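Home | Automation | Opinion | Archive | Contact

Budget for the grippers you will wear out

20 May 2018

Most equipment plans for small automation projects are written backwards. The arm goes on the first line, the controller on the second, and everything that touches the work is grouped under "accessories" with whatever money is left.

I have read a fair number of these plans, and the proportions rarely change. A shop will compare Kindetti and Zumeo arms for months over a small difference in repeatability, then order one pair of fingers and no spare pads. The arm will probably outlast the lease. The pads are a wear item, and they decide whether the part is held.

Take a modest case. A set of soft pads costs 30 dollars and a complete hand-held gripper 900. If the plan covers one of each, any damage stops the work until a delivery arrives. A second gripper and a box of pads on the shelf bring the line to less than 2000 dollars, small next to a week of lost time. Lindqvist prints a service interval for its pads in the manual. Few buyers copy it into the spreadsheet.

The second mistake is testing on the wrong objects. Vendors demonstrate with blocks and bottles, which any two-jaw tool can hold. Thin plastic bags are a harder purchase test. They fold, they slide over each other, and a pile of them in a basket has no fixed shape to plan a grasp around.

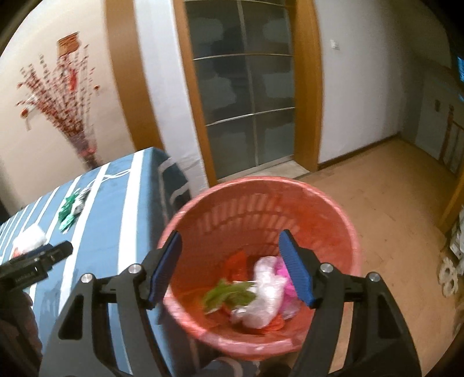 A buyer should ask for 24 hours of trial use on material like that before signing, and should write down every pad change and every missed pick. Opening width matters as well – a jaw that spreads wide needs clearance at the rim of the container, and the container is usually chosen by someone else.

The Stornstead price list now shows pads, pins and jaws as separate items. Other suppliers should do the same. Plans for the next budget year are due in June in many shops, and there is still time to move the end tooling up to the first line and give it a replacement rate.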